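Wednesday, workshop notebook, Usness room

In at 8, late start, kettle first. Carpet today. Put it off twice already.

Gray carpet, the fine striped stuff. Whoever picked it for a workshop never dropped an M3 washer on it. Everything the colour of a screw disappears in the stripes. Went over the bay by the window on hands and knees with the torch held flat to the floor, works far better than the overhead lights. You get a little shadow off anything sitting proud. Do it along the stripe first, then across. Across is slower but finds more.

Found: washers, a hex bit (the one we blamed Stüber for not packing, so I owe them an email), snipped cable tie ends, pencil stub, one good bearing still in its paper. Bearing went back in the drawer. Cable tie ends are the worst of it, they catch in the vacuum head and then it just pushes stuff around.

Vacuum: the Gavis one. Bag was full to the neck. Changed it, last bag in the cupboard, NEED MORE. On the list by the door. Please don't take the list off the door.

Carpet tiles or not? Had a go at lifting a corner behind the filing cabinet, thought it was broadloom, it's tiles. Glued in the middle and only tacked at the edges. Good news as we can swap the bad ones by the sink. Clemivberg quoted 84 a box, 12 tiles to a box, and the full refit with new underlay at 1,999 which is silly money for a room we stand in with dirty boots on. One box would do it. Maybe two so we have spares the same dye lot. Will ask if they still do this stripe.

Stain by the sink: tried warm water and a drop of dish soap, blotted. Bit lighter. Tried again after lunch with the white vinegar mix, no diffrence that I could see. Left it with a folded tea towel and the big dictionary on top. Check tomorrow.

Floor rules as agreed (again):
- small fasteners get opened over a tray, never over the carpet
- nothing oily set down without a sheet under it
- black rubber bits go in the tub at the end of the day, they mark if they get walked on
- sweep up your own cable tie ends, come on

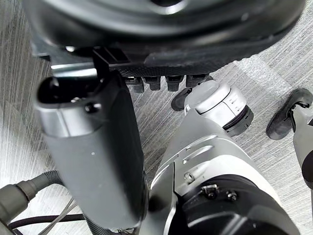

Still want a proper mat for the middle of the floor. Something plain and pale, no pattern, so a dropped screw shows up straight away. The offcut of lino from the kitchen job would be the right colour but it curls at one end. Could weigh it down for a week. Measured the gap between the bench leg and the door swing and it'd fit if we trim one side. Tape the edges or somebody goes flying.

Checked the screw drawers while I was down there. Small silver ones and small black ones had got mixed in the top row again. Sorted them onto a white plate, took forever. Black ones now in drawer 14, label redone in marker as the printer is out of tape. Silver ones stay where they were.

Sockets under the bench: dust in the power board, unplugged it and brushed it out with the old paintbrush. Replaced the cover. Should go on the monthly list if there ever is one.

To do
- vacuum bags
- email Clemivberg re stripe + price for one box
- email Stüber, sorry about the hex bit
- lino under weights
- look at stain, put dictionary back on shelf
- knee pads!! mine are wrecked

Knocked off at 4. Window bay done, sink end half done, haven't touched the bit behind the shelvs.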